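5.3 What went wrong with the doors

We had expected the cabinet task to be the gentle one. A door is a friendly thing to automate, we told ourselves, and for the first 400 demonstrations collected with the hand-held gripper there was little to make us think otherwise. The trouble showed up once we trained on the full set of 744 and let the policy loose on the arm at Stikholm, where it pulled well past the point at which a door had stopped moving. In 24 trials it did this four times, and in the last of them the upper hinge screws came partway out of the wood (Yen-ting Yang, bless her, had her hand on the stop button and was quick about it).

It took us most of May to understand the fault. Umut Işık went back through the logs and found that the policy had no dependable notion of "open." People doing the demonstrations had let go of the handles at all sorts of angles, some stopping after one door and some going on to the other, and our labels recorded only that the task was done. With nothing to mark the end of the swing, the arm simply kept on pulling until the force limit tripped, and we had set that limit far too generously. Figure 7 shows two views of the cabinet work, and the reader will see how differently the doors can stand.

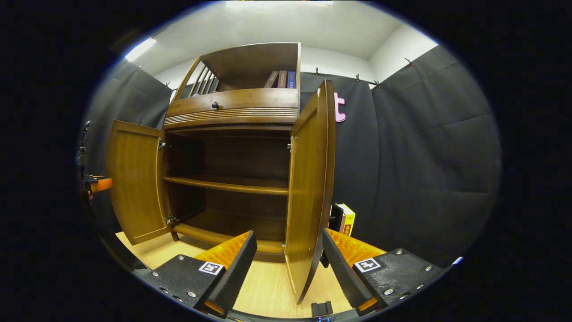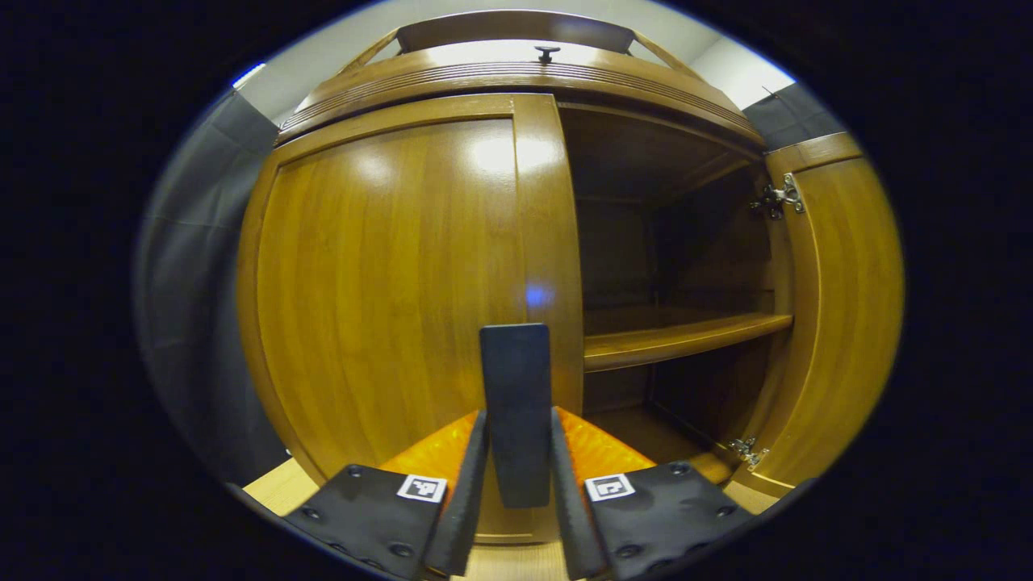
Figure 7. Views from the hand-held gripper: both lower doors open (first), and the right door open with the left one closed (second).

5.4 Changes to the force limit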